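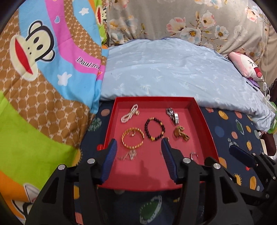

*Mixed tray, red box lid on a printed sheet. Watch upper right, fine chain in a heap below the bangle.*

# Lendo: personal jewelry in shallow trays

Lendo is a set of written piece records for everyday jewelry laid out in shallow containers. It covers what people keep on a dresser or in a drawer: chains, bracelets, rings, watches, brooches, hair clips, loose charms. Each record gives the type of piece, how it is built, what tone the metal is, how it lies, and what it touches.

The current release holds more than 2,000 piece records across 561 trays. Release 2 replaces release 1 completely. Records from the two releases should not be merged; the pose terms changed and the old identifiers were not kept.

Maintainer: Unnur Østergaard

## Contents

```
lendo/
 README.md
 pieces.csv
 trays.csv
 terms/
 type.txt
 construction.txt
 tone.txt
 pose.txt
 contact.txt
 notes/
 disputed.md
 changes.md
```

`pieces.csv` is the main table, with one row per piece. `trays.csv` has one row per tray and describes the container and the surface under it. The `terms` files list the allowed values for each coded field, one per line, lowercase, no trailing spaces. Values outside these lists fail the import check.

`disputed.md` lists rows on which two readers disagreed and the disagreement was left standing. Those rows are still in `pieces.csv` with the value `unsettled` in the field concerned.

## Piece fields

There are 6 coded or free fields per piece, plus the identifiers.

| Field | Kind | Notes |
|---|---|---|
| `type` | coded | necklace, bracelet, bangle, ring, watch, clip_or_brooch, chain, charm, small_part |
| `construction` | coded | beaded, link, solid, twisted, fine_chain, mixed |
| `tone` | coded | gold, silver, dark, white, mixed |
| `pose` | coded | see below |
| `contact` | coded | free, touching, nested, tangled |
| `remark` | free text | one sentence, plain words |

`tone` is color only. Gold tone does not mean gold and silver tone does not mean silver. The same applies to white beads, which are entered as `white` and never as pearl in a coded field. "Pearl-like" is allowed in the remark. Lendo makes no statement on material, purity, age, maker or value, and such statements get removed when they turn up in remarks.

`chain` is for a length of chain whose use can't be told from how it lies. If a clasp and a pendant can both be made out, enter `necklace`. If only a pendant can be made out, enter `necklace` and say so in the remark. A heap of fine silver chain with one free tail, as in the tray at the top of this file, is `chain`.

`clip_or_brooch` is a single value on purpose. From the front, a curved clip and a curved brooch usually can't be told apart, and release 1 had them split with poor agreement between readers.

`small_part` takes anything too small or too hidden to name: a glint beside a wall, a loose finding, a stray bead. Do not guess.

## Pose

Pose describes how the piece rests at the time of reading. It says nothing on how it was put there.

- `open_loop`: forms a ring or oval with a visible interior
- `double_loop`: a strand lying back along itself, with or without a twist
- `folded`: a band or link bracelet closed on itself
- `pile`: a compact stack of links or chain, no interior visible
- `flat`: lies on its widest face
- `on_edge`: stands on a narrow side
- `on_side`: watches only, case turned away from the floor of the tray
- `part_upright`: watches only, case raised, band supporting it
- `extended`: laid out more or less straight

Rings give the most trouble. A ring on its edge and a ring at a slight angle both go under `on_edge`. A ring that is clearly down goes under `flat`. There is no middle value; one was tried in release 1 and readers used it for nearly everything.

For beaded bracelets the usual value is `open_loop`. Elastic bracelets hold a rounded shape even when crowded, so the value says little on its own and is best read with `contact`.

## Contact

`free` means a visible strip of tray floor on all sides. `touching` means any contact with another piece, the wall excluded. `nested` means one piece lies inside the opening of another without being threaded through it. A small gold piece resting inside a bangle is `nested`, and so is the bangle; both rows carry the value and each names the other in the remark.

`tangled` covers a piece knotted or looped through itself or another piece. For chains, use it only where at least one crossing is visible that wouldn't open by lifting one end. If the crossing can't be followed, enter `unsettled`.

When more than one value fits, the order is tangled, nested, touching, free. Enter the first that applies.

## Tray fields

| Field | Kind | Notes |
|---|---|---|
| `container` | coded | box_lid, box_base, dish, drawer_insert, plate, cloth |
| `container_color` | free text | one or two words |
| `floor` | coded | plain, lined, divided |
| `surface` | free text | what the container stands on |
| `print` | coded | none, small, large |
| `layout` | coded | loose, rows, grouped |

`box_lid` and `box_base` are often indistinguishable once the other half is missing. Enter `box_lid` when the walls are low compared with the floor. A contributor's own name for the container goes in the free text of `surface`, after a semicolon.

`print` refers to the pattern on the surface and not to the container. Printed bedding is common in the set. Motifs with round outlines, such as planets or suns, are entered as `large` if any single motif is wider than the widest piece in the tray.

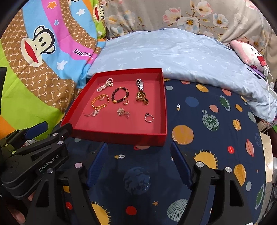 *Red tray on planet-print bedding. Curb-link bracelet piled below the watch, pendants along the lower part.*

## Sample rows

Written out as blocks for reading. In the CSV these are ordinary rows. Identifiers are left out.

```yaml
- type: bracelet
 construction: link
 tone: gold
 pose: pile
 contact: unsettled
 remark: chunky curb links, folded into a compact stack

- type: watch
 construction: link
 tone: silver
 pose: part_upright
 contact: unsettled
 remark: rectangular face, metal link band

- type: bracelet
 construction: twisted
 tone: gold
 pose: open_loop
 contact: unsettled
 remark: orange-gold, curved, left side of tray

- type: necklace
 construction: fine_chain
 tone: silver
 pose: pile
 contact: tangled
 remark: pendant set with rhinestones, center of lower part
```

Remarks are kept short. Positions are given from the reader's side: upper, lower, left, right, center. "Front" and "back" are used for tray walls only.

The dark beaded bracelet with gold accents is a recurring case. Readers enter black or brown depending on the light, which is why `tone` has the single value `dark`. The bead color can be named in the remark. Where two remarks differ, both stay.

## Reading procedure

1. Fill in the tray row first, container before surface.
2. List large pieces, starting upper left.
3. List chains. Follow each from one end if an end is visible.
4. List rings and small parts.
5. Check pairs for contact.
6. Second reader repeats without seeing the first set of rows.

Disagreements on `type` and `contact` are discussed. Disagreements on `tone` go to the second reader. Disagreements on `pose` are settled against `terms/pose.txt`, and if the wording there doesn't settle it, the row is marked `unsettled`.

## Import and check

Lendo is distributed as plain CSV in UTF-8, comma separated, quoted free text. It loads in Metaven without mapping:

```
metaven import pieces.csv --terms terms/
metaven import trays.csv --terms terms/
metaven check --strict
```

`--strict` rejects blank coded fields. `unsettled` is accepted in every coded field except `type`. Nested pairs are checked both ways, so a bangle with no matching row for the piece inside it will stop the import.

For Kassab, rename `construction` to `build` and drop `contact`. Kassab has no equivalent for nested pairs. The remark field survives the transfer but is cut at the first line break.

## Suitable uses

- Trying out inventory forms for small personal items
- Testing wording for drawer and tray descriptions
- Studying which kinds of pieces end up tangled, and with what
- Practice material for new catalog staff

Not suitable for valuation, insurance schedules, or authentication. The records don't carry the information those need.

## Known problems

- Silver-tone chain on a light floor is under-recorded. Short tails get missed. Red and dark floors give better agreement.
- Small gold parts beside a gold bangle are often recorded as part of it. Several of these were corrected in August; more are likely.
- `floor` is unreliable for box lids with a shadow across the lower half. Some were entered as `lined` and are plain.
- Earrings are nearly absent. Most contributors keep them elsewhere, and there is no `earring` type. They are entered under `small_part` with the word in the remark. A proper type is planned.
- `layout` is `loose` for most trays and isn't much use for filtering.
- Charms attached to a bracelet or strand are not separate rows. Release 1 did this inconsistently. Detached charms do get a row.

## Changes from release 1

- `clip` and `brooch` merged
- `on_side` and `part_upright` added for watches
- `tilted` removed
- `material` removed
- `nested` added to contact
- Tray table split from piece table

## Contributing rows

Use the blank sheet in the Floltero project folder. Leave identifiers empty; they are assigned on import. Submit one tray per sheet. Don't rearrange pieces between the first and second reading, and don't untangle chains until both readings are in.

Corrections to existing rows go in `notes/changes.md` with the identifier, the old value, the new value and initials. Corrections to remarks can be made directly.

Questions on terms go to Unnur Østergaard. Please include the tray identifier.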